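Clurkthorpe library gets its evening hours back in January

Good news for the night owls! Starting in January the Clurkthorpe branch library will stay open until 9 p.m. again, four nights a week, after nearly two years of closing at five. I went to the meeting at Windberg Hall to hear it for myself, and I may have clapped a little too loudly.

The vote went 201 to 106, which is a bigger turnout than we got for the sewer question (and that one had free pie). Suqin Duan, who runs the branch, told the room that 1146 people signed the petition she kept at the front desk all summer. I signed it, and so did my mother, who hasn't set foot in there since they moved the mysteries upstairs.

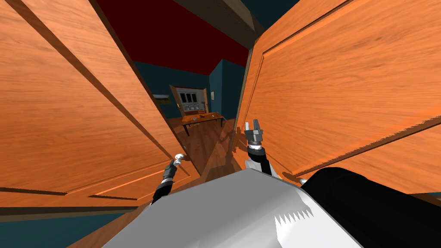 I grew up doing my homework in that building, so I'm not going to pretend I don't have an opinion. When I was a kid the evening shift was the whole point of the place. You'd get dropped off after supper and hang around the magazines until somebody's dad showed up. It had big wooden doors with molded panels, the orange-grained kind you see in the picture, and I remember leaning my whole weight on one to get it moving. The early closing killed all that, and the kids I know now do their reading in the back booth at the Etby diner.

Money was the sticking point, as usual. Bart Declercq spoke for the folks who voted no, and I thought he was pretty fair about it. He wants the town to fix the parking lot first and look at the hours next year. He also asked who's going to shovel the ramp after dark, and I have to say the answer he got was kind of mushy.
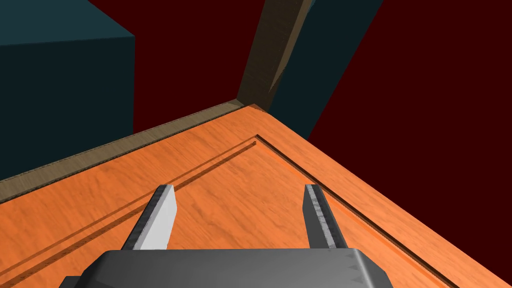
An orange wooden panel, seen up close in a computer rendering.

Dewulf Street will get two more streetlights before the new hours start, which should help people walking over from the bus. Suqin says the children's room will close at seven and the rest of the building will go on as normal.

She's also bringing back the chess table and the tax help nights, and she'd love to hear from anybody who can teach a beginner's knitting class. I can't, I've tried, my one scarf came out shaped like Florida.
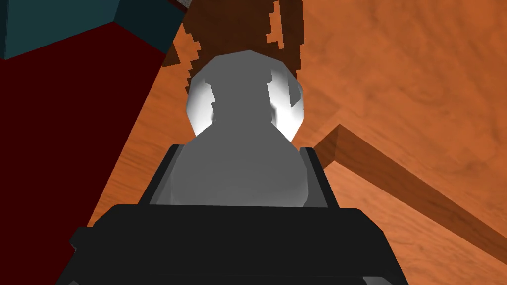

There's also talk of a late book drop on the parking lot side, so you won't have to climb the steps just to return a DVD. No date on that yet. Fines stay the same, and your old card still works if you can find it. 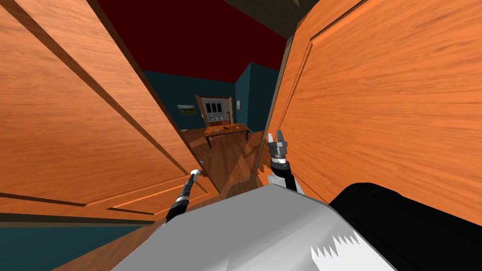
Paneled doors on both sides, with a narrow gap between them. Computer rendering.

If you want a say in which four nights get picked, the sign-up sheet is at the front desk until 5 p.m. on the last day of the month. I'm pushing for at least one that doesn't clash with choir.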